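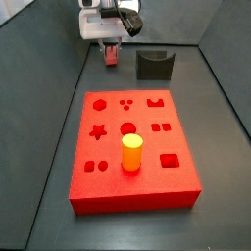

Shape board cell: block keeps tipping on the last few millimeters

flatfield_joe
Posted 21/05/2022

I look after a small cell that does a shape board job. Arm comes down from above, picks a foam block off the table, puts it in the matching hole in the red board. Gray panels on the sides and back. The control software is Provard and the fingers came with the arm.

Round pieces go in fine. Square ones don't. The arm gets over the hole, starts down, one corner catches the rim and the block rotates in the fingers. By the time it stops it's sitting crooked on top of the foam. I get a clean insert on 19 out of 30 tries with the square blocks.

Things I already did: re-taught the table height, cleaned the finger pads, slowed the last part of the descent. Slowing it down changed nothing. Any ideas before I start taking the gripper apart?

mtn_cell
Reply

How is the board held down? In your picture I don't see any clamp or stop on it. If it's only sitting on the table then every bad insert pushes it a little, and the next one starts from a worse place. Foam weighs nothing.

flatfield_joe
Reply

Double-sided tape underneath, two strips. I replaced it in March.

mtn_cell
Reply

Then that's where I'd start. Tape on a smooth table creeps sideways under load even when it feels stuck. Screw down two corner stops and push the board into them. Mark the corner with a paint pen too so you can tell at a glance if it moved.

gantry_goose
Reply

I don't think it's the board. If the board was walking, the round ones would fail too, and he says they don't. A round piece doesn't care about rotation and a square one does. I'd bet the wrist angle is off by a degree or 2. Check the tool frame before you drill holes in a table.

mtn_cell
Reply

The board can turn without shifting much. Same result, squares fail and rounds pass. You can't tell those apart from what he posted.

gantry_goose
Reply

Fair, but the tool frame check takes ten minutes and leaves no holes.

flatfield_joe
Reply

How do you check it with this kind of gripper? The fingers are thin prongs, there isn't a good flat face to put a square against.

gantry_goose
Reply

Grip a block you trust, go down to just above the table, and lay a machinist's square against the side wall of the block. Then turn the wrist 90 and do it again. If the gap shows up on the same side of the block both times, the block is seated wrong in the fingers. If it moves with the wrist, it's your tool frame. Do it on bare table over on the right side of the board, where you have room.

Eltell_user_4
Reply

Adding a third option. What's the grip force? We ran foam parts on a Stöcker gripper and had it set way too high, left over from a job with aluminum parts. The block squeezes in the middle, bulges at the ends, and then it really doesn't fit a square hole. It looks fine from the front. Look at it from the side while it's held.

Also where do you grab it? If you're near the top of the block, it swings like a pendulum the moment a corner touches.

flatfield_joe
Reply

Grip force is at 60 percent. I never touched it, that's how Tasesen delivered the cell. Gripping near the top, yes. I wanted the fingers to clear the foam.

Eltell_user_4
Reply

60 is a lot for foam. Drop it until the block slips, then come back up a little. And grab lower. You can let go when the block is partway in, then close the fingers and push down on the top to finish it. The fingers don't need to go into the hole.

mtn_cell
Reply

Agree on the force. I still say tape is not a fixture.

flatfield_joe
Reply

Spent the morning on it. Results in the order I did them.

Tool frame: the gap stayed on the same side of the block when I turned the wrist, so the frame looks good.

Fingers: one pad was sitting a hair proud at the bottom. Loosened the screw, pressed it flat, tightened it again. The block hangs straighter now.

Force: down to 30 percent. No slipping so far. Also moved the grip point to the middle of the block and added the push at the end.

Squares are going in a lot better. I haven't rerun the full set yet. I did put a straightedge along the left side of the board against the panel and it was turned a little, so mtn_cell had a point as well. Peeled the tape and I'm making stops out of scrap angle.

gantry_goose
Reply

Run the full set before you put the stops in, or you won't know which one fixed it.

flatfield_joe
Reply

Too late, the tape is already in the trash. I'll run it with the stops on and post the count. The star is next on my list, that one catches on the points.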